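Tostemberg Handling Trials: Good Practice in Pictures

Jul 18, 2023

The Drerneo working rules cover hand-held grippers used on ordinary household tables. They set out how the tool is held, how the fingers are checked and how a table is laid before work begins. This page goes with issue 2 of the rules and replaces the loose sheets kept at Gouveia.

Rule 50: Open approach

Fingers stay open and empty until the operator has chosen an item. Both pads must be in view – a pad hidden behind a packet counts as a fault.
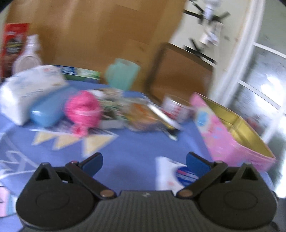

Rule 71: Mixed tables

Navy-blue pads facing each other across a wide gap, over a printed blue cloth. Packets, a large open pink tin and a soft-looking hot-pink bundle share the table. Patterned cloths are allowed under this rule; glass is not.

Notes

Pads are wiped with a dry cloth before each session and changed after 2000 grasps. Wear is entered in the Zodari log – one line per pad, left before right.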